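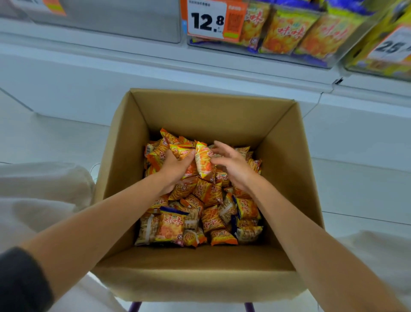 Two hands at work on a box of snack bags, under a store shelf.

Let the Hands Be Slow

In my company we had for a long time the same argument: should a person show the robot a task with her own hands, or drive the robot from a distance with controllers? I was for the controllers. The robot's own arms do the motion, so nothing must be translated afterwards. It sounded clean to me.

Then I spent 14 days at Flevley, where the job is filling shelves, and I changed my opinion – not completely, but enough to write this.

With controllers, even our best operator becomes a different worker. She has no feeling in the fingers. She takes a bag by the corner because she is afraid to crush it, and the robot learns her fear together with the task. With bare hands, the same woman picks one bag while the other hand keeps the neighbors in place. She did not plan this second hand. When I asked her about it, she had to look down to see what I meant.

Such small habits are what I want to record, and I think we lose most of them in remote driving. My colleagues on the Cimine project answer that a gripper with 2 fingers cannot copy a palm. They are right. For the last part of the training we still need driving, and I would keep four operators for it.

What I ask is that we stop hurrying the people who show. On our sheet there was a target of 26 items for each session, and everybody worked for the sheet. Please remove the target before November and pay by the hour.

Reader comments

Mendoza_line: We tried hands only. Thumbs were our problem, the robot has none.

shelfside: Agree about the target. Mine got fast and sloppy in one week.

Related
Mevovus and the price of a bad demonstration
Should operators see the robot's camera?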